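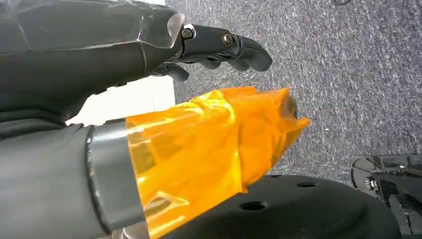

# Onidum open day at Ernmont: is the demo tour worth your time?

I went to the July open day at the Onidum showroom in Ernmont with one purpose. Our shop packs small hardware orders, and my boss wants to know if a mobile two-armed robot could take over part of that job. I've written this up as a review of the day and of the machine, in that order, for anyone else thinking of signing up.

## Getting in

You book online and pick a morning or an afternoon slot. I took the morning one, which started at 9:30. Parking is behind the building and there were signs. Check-in was a name badge and a one-page safety form. The form says to keep behind the tape while the arms are live, and the staff held people to it.

The group was small enough that everyone could hear. Our guide was Arnar Eskildsen, who works on the hand side of the business. He talked for too long at the start about the company's history with Takholm, the supplier they used to buy motors from. I would have cut that part in half. Once he got to the machine he was good, and he answered what he was asked.

## The machine

The robot works on a carpeted floor, and you get close enough to see how the parts go together. The hands are black and jointed, with the bolts at the knuckles left exposed. I liked that. If a finger goes bad in our shop, I want to see what I'd be undoing before I call anyone.

The forearm has a dark, slightly shiny cover over it. There was clear plastic film around the wrist end, and a crinkled orange wrap past the metal band on the limb beside it. For a showroom unit it looks more like something from a workbench than the brochure does. The covers crease, and creases hold dust. We cut a lot of cardboard, so I asked about cleaning. Eskildsen said to use a damp cloth on the covers and to keep liquid off the joints. He did not have a figure for how long a cover lasts, and said so.

## The demonstration

There were three tasks: pick up a soft pouch, move a box from one spot to another, and hand a part to a person across the tape.

The pouch went well. The robot got it on the first try and again on the second. The box was slower. It stopped twice to correct its grip, and the whole move took four minutes. One of our packers would do that in a few seconds, so speed is not the reason to buy this thing yet.

The handover was the one I cared about, and it was mixed. Of the five tries I watched, it let go at the right moment on three. The other times it held on too long and the operator had to release it from the tablet. No parts were dropped. Still, if someone has to stand there with a tablet, I haven't saved any labor.

Noise was low. I could talk to the man next to me at a normal volume the whole time the arms were moving.

## Questions and answers

Cirilo Zamudio from sales took over for the last part. He was direct about price – it is a lease only, with service included, and they won't quote until they've walked your floor. I don't love that, but I understand it. Training for one operator is some 3 days at their site.

He also told us that the older Østergaard hand will still bolt on if you already own one. We don't, though two people in the group did and had a lot to say about it. From what I heard, the fit is fine and the software side takes patience.

What I couldn't get was a straight answer on carpet versus concrete. All the demos were on carpet. Our floor is bare concrete with a drain channel down the middle, and Zamudio said they would "look at it during the site walk." I'd want to see it run over that channel first.

## What I'd change

- Shorten the opening talk.
- Put a spare hand on a table so people can pick it up.
- Run the box task with a beat-up box. The one they used was brand new.
- Coffee before the talk, please. It came out when most people were leaving.

## Rating

Open day: 4 out of 5. It was free, it ran close to schedule, and the robot's bad tries were left in plain view.

Robot, for our use: 3 out of 5. The pick-up work is solid and the exposed bolts are a plus for repairs. The handover needs more time, and I still have questions on the covers.

If you go, take the morning slot and stand near the left end of the tape. Bring one of your own products as well. They let a woman from a bike parts store try hers after the main demo, and I was sorry mine were back at the shop. I've asked for a site walk and will add to this once they've been out.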